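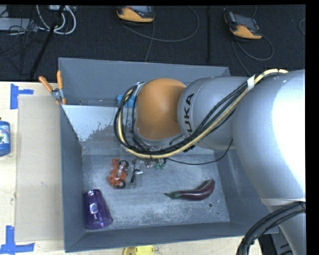 Anthology first. Travel memoir pieces now all in bar Frans's (Tolon chapter, ferry and the goat, promised by June at the latest). Amber has cut the Pirnside piece down to 2,349 words, still reads well, ending better. Cover: long talk, no photo of a sunset please. Went for plain grey with one patch of orange, the orange of the domed cap on the robot arm, grey as on the link next to it. Black lettering up the spine, running vertically like the KUKA letters. Valter to mock up.

Pirnside Travel Writers, minutes, Jan 31, 2020
Present: Roos Stevens (chair), Amber Aerts, Frans Visser, Valter Carrilho. Apologies: Tineke Van Rooij.

Last minutes: ok, one spelling (Kristiansen with a K).

Printing. Kristiansen quote recieved, about 30 copies to start. Roos thinks too few. Left as is, can reorder.

Names in family pieces. Amber's aunt not happy. Change the name or ask her again? Amber to ask. Dialogue from memory allowed, say so in the foreward.

Reading at Dunance: 5 readers, 2 pieces before the break. Frans not to go first. Tineke to be asked re introductions.

AOB: home-again pieces, too many start at the airport. Noted.

Actions: Valter cover, Amber aunt, Frans chapter (!!), Roos to ring Dunance.

2 min read
Filed under: Group News, Life Writing

Recent posts
Writing about a place you left
Anthology: how to send us your piece
Notes from the Tolon weekend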